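Odex Cell Set-Up Guide
Section 3: Planning and Budget
Revised Mar 17, 2021

3.1 Before you order

1. Choose one computer model for the first station. Price the fingers and fixture plate for that model only.
2. Measure the clearance around the drive cage with the side panel off. Fingers that fit a bare drive on the bench may not fit beside cables.
3. Order spare drive carriers with the arm. Allow 2 per station.

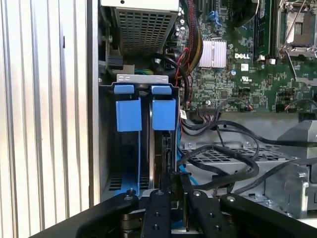 A reader at Mernatport writes that finger width should be settled before the arm is quoted, as their first set had to be recut and the extra work came to over $715. Mernatport now asks for a sample chassis to be shipped to the finger shop along with the purchase order.

Note: Flasow quotes fingers and wrist bracket as separate lines. Check that both are on the order.

3.2 Bench and fixture

4. Reserve bench length for the case and the fixture plate side by side.
5. Get the plate quoted per computer model. A second model means a second plate.
6. Enter the plate under tooling, not under consumables.

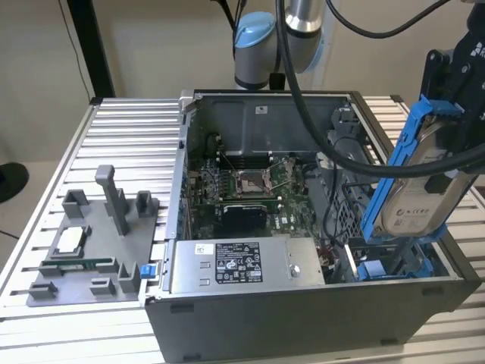

Fixture cost depends mainly on the number of part types the station handles. Each type needs its own seat, and each seat adds design time. A plate with a recess for the CPU and slots for a memory stick, set to the left of the case, covers two types. Printed plates are acceptable for trials. Ask Ban for a price on machined plates if the station will run past May.

CAUTION: Do not approve the plate drawing until the case position on the bench is fixed. A later shift in the case means new reach checks for every seat.

3.3 Cable allowance

7. Add 3 feet to the measured cable run at the wrist.
8. Budget for cable clips and a guide arm. Loose cable over an open case can catch on parts.

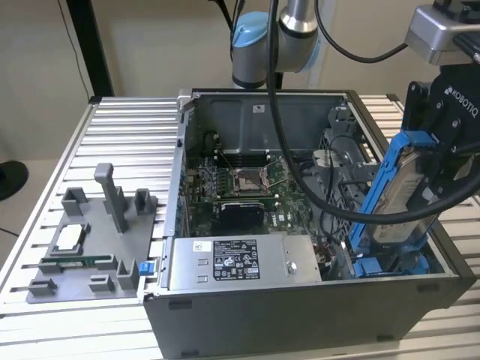 Figure 3-3. Drive in carrier, held at the right side of the case.

9. Send the completed order sheet to Odex with the case measurements attached. Orders without measurements are held.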